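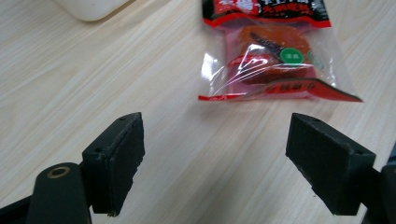

Ticket opened by: Lejla Georgiou
Assigned to: Ilari Heinonen
Product: Nirnero shared calendar, office plan
Status: Open (reopened 2 times)

Lejla Georgiou wrote:
Recurring bookings are shifting by an hour again. I make a weekly entry for the Sheehan meeting room at 11, save it, and the first one is right. Everything after the clock change shows up at 12 for anyone using the phone app. In the browser it still says 11. I was told this was fixed in December. I wasn't convinced then, as no clock change had come round to test it, and I'm less convinced now.

Ilari Heinonen replied:
Thanks for the report. Could you check that the time zone on the phone matches the one in your account settings, then sign out and back in? That clears most cases like this.

Lejla Georgiou wrote:
The time zones match. I checked them before I opened the ticket and said so on the form, under "Steps already taken". I have signed out and back in anyway. No difference. I've also had three people here try it on their own phones, all with the same result, so I doubt it's my settings.

Ilari Heinonen replied:
Understood. Please try removing the app and installing it again. If the bookings came over from your old Lerkonar calendar they may be carrying an old time rule, and a fresh copy should pick up the right one.

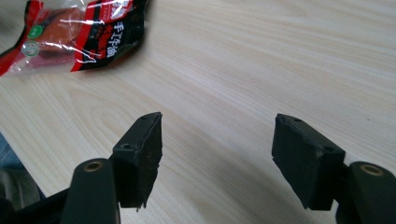 Lejla Georgiou wrote:
Reinstalled. For a few minutes it looked better, then it synced and everything jumped back to 12. To me that says the phone is being sent the wrong time, so wiping the phone was never going to help.

On the Lerkonar idea – some of our bookings did come from there, but the Sheehan room one didn't. I made it from scratch in Nirnero last week. I've also made a new test entry called "Brunov test" with no guests and no room attached. It does the same thing. You're welcome to look at it.

Ilari Heinonen replied:
I've looked at the test entry and can see the shift. The repeat rule is saved with a fixed offset where it should have the name of the time zone. The browser corrects for it and the app doesn't. I've passed this to the developers. We ran a repair over 2,000 entries after the last report and yours should have been included.

Lejla Georgiou wrote:
The repair can't have covered an entry that didn't exist yet. If new ones are still being saved wrongly, you'll be running it again every few months. Has the saving part been changed, or only the old data?

Ilari Heinonen replied:
Only the old data, from what I can see. I've asked for the save step to be looked at separately. Until then, entering each booking singly avoids the problem.

Lejla Georgiou wrote:
That isn't much of a workaround for a weekly meeting, but I'll do it for the Sheehan room up to the summer. Please don't close this when the repair runs. It was closed that way both times before. I'll make another test entry afterwards and post what the app shows.

Status changed: Waiting on developers
Last updated: Apr 28, 2019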